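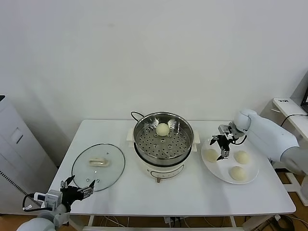 Findville Stadium: Crowd Safety Inspection, Opening Ceremony
Permitted assembly area, Gate 3

Perimeter fence, 317 panels: Pass. Two clamps tightened at the Plostham Road end.
Assembly area limit, 700 persons: Pass. Signs posted.
Emergency lane: Fail. Vendor van parked across the hatching. Recheck at 4 p.m.
Stewards briefed on peaceful protest rules: Pass. Late shift still to sign.
Radio link to police post: Pass. Weak signal behind the Demchenko Stand.
First aid point: Pass.

Gate 3 may not open until the failed item is cleared.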